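Remdale Bench Enclosure
Set-up Guide, Section 4: Lining, Rails and Storage

4.1 Before you start

This section covers fitting the wall panels, the back and side rails, the hanging tray and the wire baskets, and then laying out the bench top. Section 3 (posts and base) must be finished first. The two rear posts must be square to the bench top, with all post bolts fully tightened. Panels fitted to a loose post will wrinkle along the edge when the post is pulled up later.

Allow one morning for the whole section. The adhesive used in 4.2 must be left overnight before any rail is fitted over it, so a panel lined on Saturday is ready for rails the next day.

Tools required:

Tape measure
Spirit level
Trimming knife with new blade
Smoothing brush or clean dry cloth
4 mm hex key (supplied)
Soft pencil

CAUTION: The cut ends of the rails are sharp. Wear gloves until the end caps are on.

4.2 Lining the walls

The enclosure takes three panels: left, back and right. The front stays open. Any wallpaper of normal weight can be used. Heavily embossed paper does not sit flat under the rail brackets and is not recommended.

1. Wipe each wall panel with a damp cloth and let it dry.

2. Cut the paper for the back wall first. Leave 16 mm spare on every side for trimming.

3. Apply Lindon panel paste in a thin, even coat. Work from the centre out to the edges.

4. Hang the back sheet. Brush from the middle outward to clear trapped air. Check the pattern for level against the bench top before the paste grabs.

5. Trim the spare paper along the posts and along the bench top. Change the blade if the paper starts to tear.

6. Repeat for the left and right walls. Butt the paper into each rear post. Do not wrap it around the post.

7. Leave overnight.

Note: Large patterns such as waves and scrolls rarely match at the corners. The rear posts cover the join, so a full pattern match is not needed. If the paper comes in more than one scale of the same design, put the smaller print on the back wall and the larger on the sides.

Note: Keep the offcuts. A patch cut from the same roll is the simplest repair if a bracket has to be moved.

4.3 Fitting the back rail

The back rail runs level across the rear wall and carries the shelf tray.

1. Mark the rail height on both rear posts in pencil. Measure up from the bench top each time, not down from the top of the post.

2. Fit one rail bracket to each post. Tighten the screws by hand only.

3. Slide the rail into both brackets.

4. Place the level on the rail and adjust the brackets until the bubble is centred.

5. Tighten all bracket screws with the hex key.

6. Push the end caps on.

CAUTION: Do not overtighten. The screws bite into aluminum, and a stripped thread means a new bracket (part 421).

4.4 Fitting the side rail

The side rail is fixed along the right wall and may be set level or on a slope. On a slope, the baskets hang at different heights and the contents of both can be reached without one blocking the other.

1. Choose the height of the upper end and mark it.

2. Choose the height of the lower end and mark it. The drop between the two marks must not be more than 200 mm.

3. Fit the brackets, slide the rail in and tighten as in 4.3.

4. If the rail is sloped, fit a stop behind each basket hook position. Without stops the upper basket will creep down the rail each time it is touched.

4.5 Hanging the tray and baskets

The tray is black metal with a perforated lip at the front. It is held on the back rail by two clear clips.

1. Snap both clips over the back rail, near the centre.

2. Offer the tray up to the clips with the lip facing you, and press until both clips close.

3. Pull down lightly on the lip. The tray must not move.

4. Hook the first wire basket onto the upper part of the side rail.

5. Hook the second basket lower down. Leave a hand's width between the two.

6. Load the baskets. Put light packets in the upper basket and boxed goods in the lower one.

CAUTION: The tray clips are rated for 2 kg. Do not store jars, tools or liquids on the tray.

Note: Boxes should stand or lie with the printed face outward so that the contents can be read without lifting them out. Soft bags can be tucked in at any angle. 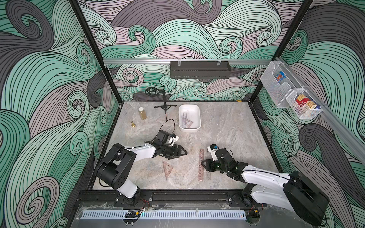
Figure 4-1. Lined enclosure with tray on the back rail, two baskets on the sloped side rail, and bench top laid out.

4.6 Laying out the bench top

The marble-pattern top is supplied ready to use and needs no sealing. Items on it should be placed in the order given, working from the back to the front, so that nothing has to be reached over.

1. Stand the tripod toward the back left. Spread all three legs fully and check that it does not rock. Any cable from the stand should have enough slack to lie without pulling.

2. Place lidded jars to the left of the stand. Close each lid before the jar goes down.

3. Place small upright pieces, such as a brass bell, in front of the jar. Keep them clear of the tripod legs.

4. Place the white bin to the right of the stand. The bin is meant for flat and awkward items: rulers, set squares and similar.

5. Stack set squares at an angle against the inside of the bin. Laid flat, they cling together and are hard to pick up singly.

6. Put any remaining small items along the back edge.

Note: Transparent drawing tools scratch easily. Do not drop metal items into the same bin.

CAUTION: Keep glass and brass pieces away from the front edge of the top.

4.7 Changing the layout

The tray can be moved along the back rail at any time. Empty it first, open both clips, shift them together and close them again. Sliding a loaded tray will mark the rail.

To change the slope of the side rail:

1. Take down both baskets.

2. Loosen the bracket screws at both ends by one full turn.

3. Move the lower bracket to its new mark. Leave the upper bracket where it is if possible.

4. Tighten the lower bracket, then the upper.

5. Refit the stops and rehang the baskets.

If a bracket has left a mark on the lining, cut a patch from the offcuts saved in 4.2. Cut it along a line in the pattern, where the edge will be hardest to see, and paste it down before the bracket goes back on.

4.8 Care and cleaning

Lining: Dust with a dry brush. Do not use water or spray cleaner on paper. Vinyl-faced paper may be wiped with a damp cloth.

Rails and tray: Wipe with a soft cloth and a little dish soap. Rinse and dry. Do not use steel wool.

Wire baskets: Unhook and wash in the sink. Dry them fully before rehanging, or rust can start where the wires cross.

Bench top: Wipe up spills promptly. Pale streaks and veins are part of the pattern and will not come out with cleaning.

Bin: Empty and wash as needed. Do not put through a dishwasher.

4.9 Common faults

Paper lifts at the corner
Paste was too thin at the edge. Lift the loose part, apply fresh paste with a small brush and press until it holds.

Bubble under the paper
Prick with a pin and smooth toward the hole. Large bubbles should be slit, pasted and closed.

Back rail not level after tightening
One bracket has turned with the screw. Loosen both, hold the bracket square and tighten again.

Tray tips forward
One clip is open, or the load is all at the lip. Close the clip and move the load back.

Baskets slide together
Stops missing or fitted on the wrong side of the hook. Refit as in 4.4, step 4.

Tripod rocks
A leg is not fully spread, or is standing on a cable. Lift the stand and set it down again.

4.10 Spare parts

Order by part name and enclosure size from Buthelezi or from any Zumis counter. Rail brackets are sold in pairs. Tray clips are sold with the tray and also on their own. End caps are free of charge with any rail order. Wall panels are supplied bare, without lining.

Continue to Section 5, Lighting and Front Edge Trim.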